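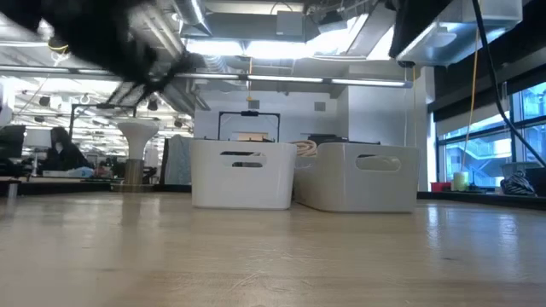

Okay, hi everybody, so I've been getting stuff off of tables for most of my adult life and I still love talking about it. Wait for people to sit down, then start with the bins. Two plastic bins, side by side, one white, one light gray, each with an oval handle hole in the front. Ask the room: what's in the white one? Give them a second to squint. You get something dark and a white strip through the handle hole, and that's all you get. Now the gray one. There's a coil of beige something sticking up at the back corner, could be rope, could be tubing, and people will call out guesses (let them, it's fun, don't rush it). Then say: okay, so imagine it's 4:30 and you need the tape.

## Why I care about this at all

Short version, don't tell the whole saga. I used to set up the worktables for Fendumance, the summer craft fair, and I was the person who bought the bins. I bought SO many bins. I thought the bins were the tidying. You dump the table into the bin, the table looks great, everybody claps, and the next morning somebody tips the whole bin back out onto the table looking for a pair of scissors.

Pause for the groan. There's always a groan.

The year we finally did an inventory, we had 407 loose things in the shared bins. I counted them on my living room floor in July with a fan pointed at my face. A whole lot of them were pens. Don't list the rest, I got carried away with the list last time and lost ten minutes.

## Part one: what a bin is good at

Keep this quick, they already own bins.

- Moving a bunch of stuff from one room to another in one trip
- Holding things that are all the same kind of thing
- Hiding a mess when company's coming (yes, this counts, I do it too)

And what it's bad at is letting you find one small flat item at the bottom. If you have a tall bin and short stuff, the short stuff is gone. You've basically buried it. Hold up the demo bin here, drop the measuring tape in, put the sweater on top, and ask the front row to find the tape without taking the sweater out. Somebody will try. Let them try.

## Part two: the table test

So my rule for a shared table is that anything sitting on it has to be there for one of two reasons. Somebody is using it today, or it lives there. A lamp lives there. A bin almost never lives there, it's just visiting, and it visits for six months.

Ask for a show of hands: who has a bin on a table at work right now? Who could tell me everything in it? (Hands go down. Look pleased but not smug.)

Do the tape line bit. You put a strip of masking tape on the tabletop the exact size of one bin. Bins in use go inside the tape. If a second one shows up, one of them has to go on the shelf before you go home. It sounds so bossy but it works really well in places where people share, and you don't have to be the one nagging, the tape does it. Mention that masking tape peels off a glossy top just fine if you change it every few weeks. Leave it all year and you'll be scraping with a credit card.

## Part three: sorting a mystery bin

DEMO. Have the mystery bin on the chair to the left, not under the podium, I couldn't reach it last time.

Set the timer on the phone for 30 minutes and tell them we're only doing the first five of it live. Talk while sorting:

1. Tip the whole thing out. Don't pick from the top. You'll pick the same three easy things and quit.
2. Anything long and coiled goes first. Cord, rope, hose, ribbon, whatever it is. It grabs everything else and drags it along. Tie it with a scrap of something and set it off to the side.
3. Next, big and flat. Notebooks, lids, boxes with a flat top. They eat up space and they make a bin look full when it isn't.
4. Small stuff last, and it goes into something smaller. A jar, a pencil case, I like the little Koppel zip pouches but a sandwich bag is fine.
5. Whatever you can't name goes in one pile with a sticky note and a month written on it. If the month goes by, out it goes.

Somebody will ask about chargers. Say we'll get to chargers. (We won't really get to chargers, there's no good answer to chargers. Label both ends and hope.)

## Part four: labels

I get excited here, so watch the clock.

A handle hole is where most people wish the label would go, and of course you can't stick a label on a hole! So put it right under, and put the same one on the short side, so it still reads when somebody shoves the bin back in sideways. They will shove it back in sideways.

Write what a person would say out loud when they're looking for it. "Tape and scissors." Never "supplies," never "misc." I once opened a bin marked "misc 2" and inside was a smaller box marked "misc."

Clear bins or solid ones? I get this question every single time, so just answer it up front. Clear for stuff that changes a lot, solid for stuff that doesn't. Clear ones do look messier on an open shelf, and if that's going to bug you every day then go ahead and get the solid ones and be strict about labels. I went solid at home. At Duvusness, where I help out with the stockroom, we've got up to 34 bins on one wall and they're all clear, and I wouldn't change it.

Colors: don't make a color system unless you're ready to explain it to every new person forever. We tried one at Fendumance. White was for paper goods and gray was for tools, I think? I made it up and I'm not sure anymore.

## If there's time

- The Fireck shelf story (the short one, where the shelf was an inch too low for the bins and we'd already thrown out the boxes). Measure with the lid ON, and leave room for your hand.
- Stacking: smooth bins with tapered sides nest nicely when they're empty. They don't stack when they're full unless they've got lids.
- Washing them out. Dish soap, upside down on a towel overnight.

## Last bit

Go back to the first slide and leave it up while people talk. Ask them to pick one bin when they get home, only one, and tip it out on the kitchen table before dinner, so they've got a reason to finish. Handouts are in the tote by the door, they're double-sided, tell them to flip it over for the label words.

Questions. Repeat each one into the mic. Grab the sweater and the measuring tape before leaving, and check the chair for the timer phone.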